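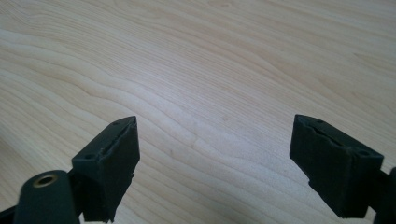
jaws open over the pale table, nothing held

grernent_nights
Ok so for those asking in the other thread, we've had the hand-held grippers on the packing benches since August. Management line is we "teach" the arms by doing our own job with the claw, arms get installed after. Fodik is the contractor. Anyone else's site doing this? Want to know what happened to your hours

tapeandlabels
Same at Irker. 14 of us rotating through. Wrist is stuffed by smoko. You get 126 picks a shift on the claw, I'd do that before my first cuppa by hand

boxjockey
126?? ours is 268, where do I sign

tapeandlabels
Ours are fiddly parts mate, small stuff. And they bin any pick where you fumble it, doesn't count

Vilém Tichý
Team lead here, different company so take it how you like. We finished our teaching stint and got two arms. No one lost their job. What changed is the roster. Arms do the dull repeat lines overnight, people got moved to days, and with that went the night loading. So yes you keep the job and no you don't keep the pay. Read your agreement before the arms are bolted down, not after

grernent_nights
thats what I was afraid of. Night loading is my rego and half the daycare

shelfie_82
Going to disagree a bit. I hated nights, my back hated nights. Arms took the heavy cartons and I got trained up on clearing faults. Better money than packing. Depends who's running it

boxjockey
how many fault jobs tho. one? two?

shelfie_82
Two per shift. There were nine packers. I know

Ülle Strazds
Delegate at Šindelář. Things we got in writing, in case it helps: teaching time paid at the higher grade, max 40 min on the gripper then swap, no using the recordings to rank people. That last one took the longest. They wanted a leaderboard

tapeandlabels
We HAVE a leaderboard. Its on the lunchroom telly

Ülle Strazds
Ask for it in writing what its for. Then ask who approved it. Ours came down by Monday

boxjockey
dont see the harm in a leaderboard, bit of a laugh

tapeandlabels
you would, youre on 268

Vilém Tichý
On the wrist thing, drop your bench height. Ours were set for bare hands and the claw adds length, so your elbow ends up way out. Lowering them helped most of my crew, not all

grernent_nights
Benches are fixed. Will ask about a platform. Meeting is 2pm tomorow, taking Ülle's list in with me

shelfie_82
Ask about the fault training too, before they hire it in from outside

grernent_nights
will do. report back after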